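Zellance Handling Cell – Good Practice Working Group
Minutes of the meeting held 24th June 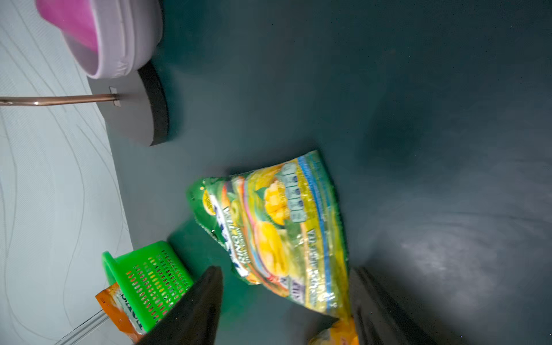
Wrist view at the table: snack bag, green basket and gripper fingers.

Present: Chaltu Sisay (chair), Mesfin Feyisa (minutes), site leads from Belay and Hondness.
Apologies: Wavlow.

1. Previous minutes
Agreed with one correction. The fingertip check in item 4 is done per shift, not per day.

2. Grip force on soft packaging
MF reported on the bagged goods trial. Of 251 picks, 184 met the draft standard. Most of the rest were marked down for creasing at the seal. The Belay lead asked whether creasing should count as a fault at all if the bag holds air. No agreement. Left as a fault for now – to be looked at again with the next set of results.

3. Table layout rule
Draft 3 says items may touch or overlap before a pick. Hondness wanted a minimum gap. CS said a gap would not match what the sites handle. Draft wording kept. Baskets may be placed at any angle.

4. Hands near the cell
Arm must be stopped and the light checked before anyone reaches over the table. Applies to quick fixes too. Hondness to replace its old wall sign.

5. Records
Each site keeps its last 1,000 pick records. Dropped items to be logged even when the retry is good.

Actions
MF – rewrite section 2 with both views on creasing.
CS – send draft 4 to Wavlow for comment.
All – final text due in December.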